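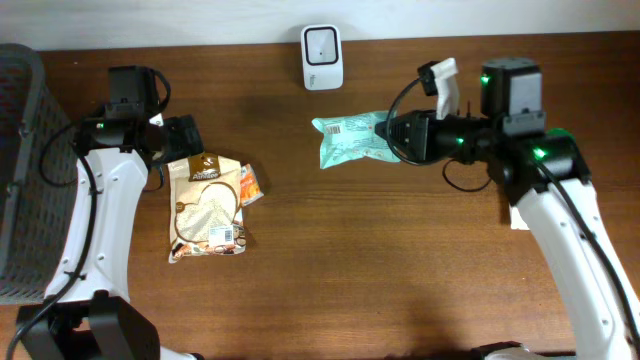
Features > Mobile > Handsets

The Long Life of the Second-Hand Handset

The market for refurbished mobile phones has grown up without much ceremony. Ten years ago a used handset was something passed to a younger relation or left in a kitchen drawer. It is now a product in its own right, with graded stock, printed warranties and, in the case of the Sivon range, a waiting list.

Sivon does not make telephones in the usual sense. The company, based in Prerville, buys handsets from network operators at the end of their contracts, restores them and sells them again under its own name. The newest addition to its catalogue, the Lemma, goes on general sale in June. It is built from a single model that a large number of business customers returned at the same time, and this gives it an unusual advantage. Every unit shares the same screen, the same battery fitting and the same radio, so spare parts can be kept in quantity and repairs follow one procedure.

"We were used to handling whatever came through the door," said Priit Strazds, the firm's head of supply. "With the Lemma we knew what we would be working on for the whole year. That changes how you buy, how you train people and how long you can promise to support the product."

The promise in question is 5 years of repairs from the date of purchase. Customers may return the handset by post or take it to an authorised counter. Battery replacement is charged at a fixed rate, and the company has undertaken not to raise that rate during the support period. Damage caused by water is excluded, as is any handset opened by an unauthorised repairer, a condition that has already drawn criticism from independent shops.

Akosua Aidoo has run one of those shops for 19 years. She welcomes the attention that refurbished telephones now receive but objects to the exclusion. "A customer comes to me with a loose charging port," she said. "It is a short job. If I do it, that customer loses the rest of the cover. I have to say so before I pick up a screwdriver, and most of them take the telephone home again." Sivon states that the condition is under review and that a scheme for approved independent repairers may follow.

Grading and its difficulties

The condition of a used handset is usually expressed as a letter or a short phrase. The difficulty is that no two sellers mean the same thing by it. One firm's "very good" allows light scratches on the glass, while another permits them only on the casing. Battery health is sometimes given as a percentage, sometimes as a minimum, and in many listings not at all.

Fasil Admasu, who advises retailers on returns, regards battery disclosure as the most pressing matter. In a recent survey of 234 listings he found wide differences in wording even among handsets offered at the same price. His recommendation is that every listing should state the measured capacity of the battery in that particular unit, whether the battery is original or replaced, and the date on which the measurement was taken.

Sivon has adopted the first two of these measures for the Lemma. Each handset is supplied with a card bearing its measured capacity, and the same figure can be found by entering the serial number on the company's website. The third has been left out on the grounds that stock moves quickly. Mr Admasu does not find this persuasive. A lithium battery held in storage continues to age, he points out, and a buyer has no means of knowing how long a particular box has stood on the shelf.

Software support

A sound battery and a clean screen are of limited use if the handset no longer receives security updates. Here the refurbisher depends on the original manufacturer, whose support period begins when the model is first released and takes no account of a second owner. A telephone sold as refurbished may have several years of mechanical life remaining and only a few months of updates.

Tsion Asfaw, a software engineer, has worked on this question through Grurkura, a maintained version of the operating system intended for older handsets. Grurkura supports 10 models at present, the Lemma among them. It offers security corrections and a plain set of basic applications. It does not attempt to add new features, and certain banking applications will not run on it.

"People ask for the newest camera software, and we decline," Ms Asfaw said. "Our work is to keep the handset safe to use for calls, messages and the web. Anything further takes time away from testing."

Owners of the Lemma will not be moved to Grurkura automatically. The manufacturer's own software will remain in place until its support ends, after which customers will be invited to make the change at home or by returning the handset.

Advice to buyers

Kalkidan Wolde, who teaches an evening class on household technology in Prerville, advises buyers to ask for the end date of software support in writing, and to confirm that the handset has been released from any previous account. She also suggests making a call in the first few days, in a weak signal area if possible, while the return period is still open. Faults in the aerial seldom show themselves on a shop counter.

The Lemma will be offered in two storage sizes. A charging cable is included. The mains adaptor is sold separately.

Related articles
What Your Network Contract Says About Returns
Battery Capacity Explained
Keypad Telephones: A Small but Steady Market
Choosing a SIM-Only Plan
Repair Counters Return to the High Street

Contact the editor | Subscriptions | Copyright notice | Back to top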